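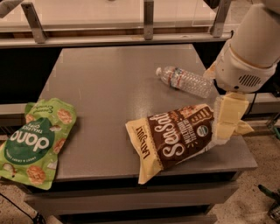 Dang Thai rice chips and a water bottle.

Spent my lunch on the phone with the dental plan again. Writing down what I learned in case anyone else at work is picking a plan this month.

Background: I need a crown on a back molar. My dentist in Waltbridge, Dr. Mondal, is in network. I assumed that settled it. It settles the price she can charge. It doesn't settle what the plan pays.

My plan has a yearly maximum of $1000. Once they've paid out that much, the rest of the year is on me. Cleanings count toward it on my plan. On my sister's plan they don't. You have to look this up for your own.

There is also a waiting period for major work. Fillings were covered from day one. Crowns, bridges and dentures have a wait of 4 months from the start date. I signed up in March, so I was still inside it when the tooth cracked.

Rezaul Paul at the front desk caught that before I was in the chair. He sent what they call a pre-treatment estimate to the plan. It's free and it came back in 2 weeks. It lists every code, what the plan will pay, and what I will owe.

We use cookies to improve your experience. By continuing to browse you agree to our cookie policy. Accept | Manage preferences

The estimate is not a promise. It says so at the bottom. If your maximum gets used up on something else before the claim comes in, the number changes.
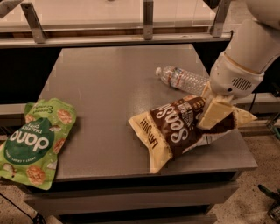

Next thing. Mine came back with the crown marked "alternate benefit." I had to call to find out what that meant. They will pay what a metal crown costs on that tooth even if you get the tooth-colored one. You pay the difference.

Dr. Mondal said either would hold up fine back there. I'm going with the tooth-colored one and paying the extra. My brother-in-law Arif has had a metal one for years and likes it.

Deductible on mine is $100. It doesn't apply to exams or cleanings, but it does apply to the crown. I had forgotten about it completely and it was the reason my math was off from theirs.

If you're on the phone with them, ask for a reference number for the call. I got two different answers on the waiting period from two people. The second one could see the notes from the first only when I gave her the number.

The temporary filling is holding. I've been told to chew on the other side and stay away from anything sticky until the wait is over. Crown appointment is booked for the week after, 9 in the morning.

Someone asked about switching plans to skip the wait. I looked. The Fondbridge plan drops it if you had dental coverage right up to the day you start and can show a letter from the old plan. I had a gap when I changed jobs, so that was out for me.

Also asked: yes, the Emville office takes the same plan, but the specialist who comes in there to do root canals bills separately and is out of network. Check each name, even if they're all in one building.

Will add the final bill here when I get it.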